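Kit day tips — getting football stuff clean, dry and back in the bag
3 May 2019

Season's nearly done here so the washing machine gets a rest. Until June anyway, then it's five-a-side. These are the things I do every week, in no order at all.

Mud first. Let it dry. Everyone wants to rinse it straight off and all you do is push it into the weave. Hang the shirt and shorts over a door, leave them overnight, then brush with a stiff nail brush. Outside if you can.

Socks: turn them inside out before they go in. Bits of rubber crumb from the artificial pitches live in the toes and will end up in the filter otherwise. Shake them over the bin. Then shake them again.

Grass stains. A dab of washing-up liquid and white vinegar, 20 minutes, then a normal wash. Don't use bleach on club shirts, it eats the printed numbers. I lost a 10 off the back of a shirt that way.

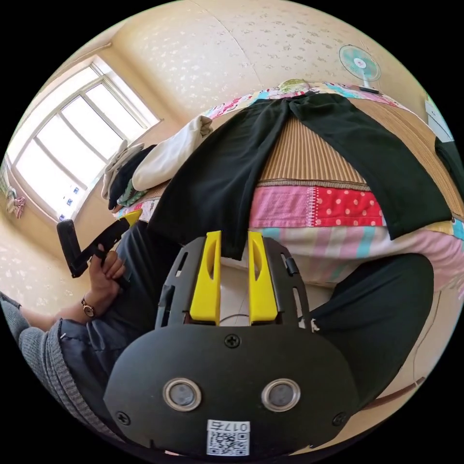

Wash at 30, inside out, no fabric softner. Softener clogs up the stretchy material and it starts to hold the sweat smell. Half a cup of bicarb in the drum does more for the pong than any of the posh sports washes I've paid for. Spin at 400 if the shirt has a stuck-on badge. It comes out wetter but the badge stays put.

No tumble dryer for anything with a name or number on it. Hanger, open window, done.

Boots

Knock the worst off outside, soles together. Old toothbrush round the studs. Laces out, into a mug of warm soapy water. Insoles out too — people forget these and then wonder about the smell.

Stuff with newspaper. Change the paper after 2 hours, then again before bed. Never on the radiator, the glue goes and the sole peels off at the toe. Did that to a nearly new pair. Still cross.

Studs: unscrew them once a month, wipe the threads, tiny smear of petroleum jelly, back in. Otherwise they seize and you end up with pliers.

Leather boots want a bit of dubbin once they are properly dry. Synthetic ones just need a damp cloth.

Shin pads. Wipe both sides with a soapy cloth after every game, not just when they start to whiff. The ankle bits that come off can go in with the socks. Close any velcro before it goes in the machine or it will chew up the shirts.

The bag

Empty it the same day. I know. Turn it upside down over the grass and give it a good bang, then run the vacuum round the seams and the end pocket where all the dried mud collects.

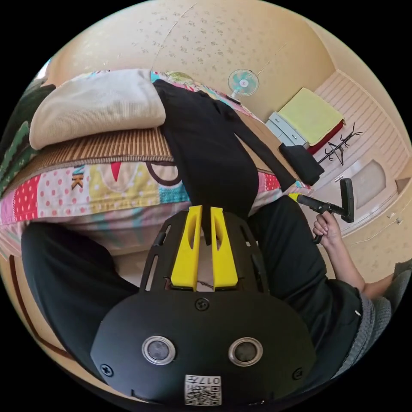 Vacuum nozzle with the yellow collar and flat floor head.

Take the floor head off and use the narrow end for corners. If the lining smells, sprinkle bicarb in, zip it shut overnight, vacuum it out in the morning. Leave it open till the next match.

Car mats, same as the shirts: let the mud dry, bash them on a wall, vacuum after. Old towel in the footwell for the drive home saves most of it.

Goalie gloves — lukewarm water, a drop of baby shampoo, squeeze gently and don't wring. Dry them flat away from the sun or the palms go crispy. Slightly damp palms grip better, so wet them a bit before kick-off.

Water bottles: rice and a splash of vinegar, lid on, shake hard, rinse well. Gets rid of the slimy bit at teh bottom. Pop the spout off if it comes apart and scrub it on its own.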